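Chapter 8
Small Things in Boxes: Sorting, Storing and Caring for Jewellery at Home

Before we get to polishing cloths and ring sizes and the rest of it, I want you to go and find your box. You know the one. It might be a biscuit tin, or the lid of something your sister's boots came in, or an actual jewellery box with a little key that went missing years ago. Mine was a chocolate box for most of my twenties, and it lived under the bed at my mum's place in Banari until the bottom went soft and I carried the whole tangle home in a tea towel.

I'm Rawan Bitar, and if you've worked through the earlier chapters you already know I'm not a jeweller. I teach home and personal organisation at night, mostly to people who've got a job and kids and maybe one free hour on a Saturday. So this chapter is pitched at that hour. By the end of it you'll have a system for the small stuff, and (fingers crossed) you'll be wearing more of it, because the pieces people wear are nearly always the ones they can get at without unpicking three others first!

What we'll cover

The first half of the chapter is about sorting: how to empty a box without making things worse, how to free a knotted strand, and how to decide what goes with what. The second half is storage, and that means trays, hooks, pouches, the divided drawer, and the rolled cloth my aunty Jida swears by, which I used to tease her about and now own two of. Restringing gets a section of its own, starting on page 212, and if your elastic has already given up the ghost you're welcome to skip ahead. Metals and tarnish come in Chapter 9.

You won't need much. Grab a shallow box or lid with sides, a couple of blunt needles or a wooden toothpick, a few saucers, a soft cloth and a decent lamp. If you're a person who wears glasses for reading, wear them. I spent a whole evening once picking at a knot that was really a clasp.

Why beads are their own problem

Chains tangle, we all know that, but chains at least tangle in a fairly predictable way. They loop through themselves and pull tight, and once you've found the centre of the knot you can loosen the lot. Beaded things behave differently. Chip bracelets (the ones strung with irregular bits of stone) have corners, and the corners hook on each other. Seed beads are tiny and the strands are floppy, so they slide through any gap going and wrap themselves around whatever's on the far side. Put both in one container and give it a shake on the way home from a move, and you've got something closer to a bird's nest than a collection.

Then there's weight. A pendant is heavy compared with the string it hangs from, so it drops to the bottom of the pile and drags its own necklace down through everybody else's. When a student tells me they've got one enormous knot, my first question is always whether there's a pendant in it. Usually there is, and usually it went in last.

My friend Chamoun ran the market stall next to mine back when I sold secondhand scarves, and her rule was that heavy pieces come out first. I'd been doing it the other way for ages, plucking at the light little strands on top because they looked easy. They do look easy! But every time you tug a light strand you're tightening it against the heavy thing underneath. Lift the pendant, hold it up a bit, and let the small strands slide off it in their own time. Half your untangling is just waiting.

The lid method

This is the one technique I'd love you to take from the chapter even if you read nothing else in it. Work in a lid. A tabletop has no sides, so a loose bead makes straight for the floorboards, and a deep box puts your wrists at a horrible angle. A lid is shallow enough to get your hands into and has just enough wall to stop a runaway. A pale inside is a bonus, especially if you're dealing with clear or amber stones that vanish on a dark cloth.

Set the lid on something flat if you can. Plenty of us end up doing it on the bed, though, and that's fine too, so long as you smooth the blanket down first and don't flop onto the mattress halfway through with a cup of tea.

Tip everything in gently. Don't sort yet. Have a look at what you've got, and pull the solid pieces off to one side: bangles, watches, fitness bands, anything that keeps its own shape. They aren't tangled, they're only sitting in the tangle, and once they're out of the way the pile will look a good deal less scary. Lay them along the far side of the lid. Then go for your heavy piece.

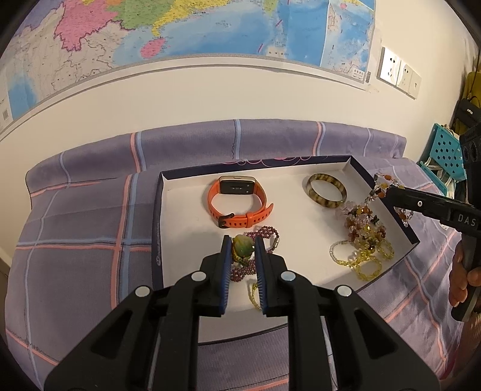 Figure 8.1 Working in a lid: the fitness band and bangle lie clear of the beads while the green and yellow pendant is held.

Notice how much of the pile is the same family of colours. Ambers, oranges, yellows and clear stones together are lovely to wear and an absolute pest to separate, as your eye can't tell where one bracelet stops and the next begins. When I've got a heap like that I stop looking at colour altogether and go by bead shape. Follow the chips with your fingertip. Follow the seed beads separately. If a strand changes from one to the other in the middle, either it was made that way or you've wandered onto its neighbour, so go back a few beads and try again.

The wall of the lid is handy as well. Once a strand is partly free, drape that part over the side, out of the pile, and it can't creep back in while you work on the rest. I didn't think of that myself, I pinched it from a student who did it without even noticing.

A word about elastic

Stretchy bracelets will put up with plenty of wear and very little yanking. If you feel the cord give more than the others, stop pulling and mark that piece with a twist of thread so you can find it again at restringing time. I use Protitar cord because the corner shop stocks it, and any cord of a similar thickness will do you.

Try it before you read on

Set a kitchen timer for 21 minutes. Tip out your box, work in a lid, and do only the two steps from this section: solid pieces aside, then heavy pieces. Leave the rest in its heap when the timer goes, even if you're itching to keep at it. Jot down which strand gave you the most grief and what it was caught on, as you'll want that for the storage plan on the next few pages.

If a strand breaks, sweep the beads into a saucer, put the broken cord in with them and carry on. We'll fix it later.

8.1 Sorting by how a piece hangs

Most of us sort by type, with necklaces here and bracelets there, and that's how the shops do it too. I'd like you to try sorting by how each piece hangs when you hold it up by one end. Pick up a strand and let it drop. Does it fall straight, does it swing, or does it curl back on itself? The straight ones can go on hooks. The curlers want a pouch or a small tray each, and we'll start with those.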